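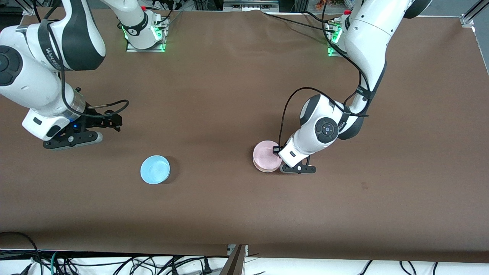

Switching from keyboard to a real upright, what did you have to relearn?

Posted in: Adult Beginners

pedalfoot
I've been playing a 61-key board for two years and last Friday I finally got an upright! It's a Drevari, bought from a shop in Bredisham that was clearing out its rental stock. They wanted 3000 and I got it for 2820 with the bench and the delivery thrown in (I am terrible at haggling so I'm still pretty proud of this).

Anyway. I sat down to play the one piece I can get through without stopping, and it was awful. Left hand way too loud, right hand notes just not sounding when I play softly, and the pedal turns everything into soup. My fourth finger on the right hand gives up by the second page. Is this normal? How long before it feels like the same instrument?

mossy_octave
Congrats!! And yes, totally normal. The keys are heavier and your cheap keyboard was probably covering for you on the soft notes. Play five-note patterns really slowly, as quiet as you can while still getting a sound out of every note. Ten minutes before anything else. I did that for most of a spring and my quiet playing came together.

grumbleclef
Going to disagree with the five-note thing. I did those for ages and got very good at five-note patterns. Play actual music. Take the piece you already know, left hand alone, and get it down to a whisper. Then add the melody on top at a normal volume. You'll learn the balance a lot faster because you already know what it's supposed to sound like.

mossy_octave
I didn't say play only the patterns. Ten minutes!

grumbleclef
Ten minutes is half of most people's practice.

pedalfoot
It's about half of mine, yeah, lol. I could alternate days maybe?

Tin_Ledger
About the pedal, are you pressing it at the same time as the chord? On my old keyboard that sounded fine and on a real piano it grabs whatever was still ringing from before. Try playing the chord first and putting the foot down just after, then lift right as you play the next one. It feels backwards for a week. I practiced it with plain C, F and G chords while dinner was in the oven.

pedalfoot
Oh wow, I am absolutely pressing it at the same time. I never thought about it. Will try tonight.

lowbrass_refugee
Has it been tuned since the move? Don't judge the sound too much yet. When mine came over from Lavurside the tuner told me to leave it alone for a bit so it could get used to the room, and I waited 14 days and then had him in. The whole middle of the piano sounded cleaner. Also check if it's jammed up against a heater.

grumbleclef
Two weeks is on the short side, I'd give it a month.

lowbrass_refugee
Could be, mine's in a room that hardly changes temperature. I'd ask whoever is going to tune it.

pedalfoot
Not tuned yet, no. It's on an inside wall, the heater is across the room. There's one note, the A below middle C, that has a sort of twang to it. I hoped it was me.

Tin_Ledger
That one isn't you. Probably one of the strings on that note has drifted. Tell the tuner and they'll sort it out while they're there.

quietly_in_g
Can I ask about the bench? I had the same tired finger problem and I was sitting too low, so my wrists were sagging and my fingers were doing all the lifting. I raised the bench until my forearms were level with the keys and it was better in a couple of days. If your finger actually hurts though, please stop and rest it. Tired is okay, sore isn't.

pedalfoot
The bench doesn't adjust :( It's a plain one with a lid for sheet music. I'm using a folded blanket right now and I think it does help? It slides around though.

quietly_in_g
Put a bit of that rubbery shelf liner under the blanket. Ugly, works great.

mossy_octave
What's the piece, by the way?

pedalfoot
A waltz from the Shawky beginner book, the one in A minor near the back. My sister calls it the haunted carousel.

mossy_octave
I know that one! The left hand is way too easy to thump. Lean on beat one a little and just barely touch two and three. That fixed mine more than anything.

grumbleclef
See, that's practicing with real music.

mossy_octave
I'm ignoring you.

pedalfoot
Okay, update after a few evenings. Late pedal is a huge difference, the soup is mostly gone except in the one bar where the chord changes on beat three. Did the left hand alone, whisper quiet, and yes, fine, also the five-note patterns on the other days. Soft notes still drop out when I'm tired. Tuner is booked for March. Does anybody have a trick for that beat three bar? My foot just doesn't want to move there.

Tin_Ledger
Play that bar with no left hand at all, only melody and foot, and say "up" out loud on three. Then put the chords back in.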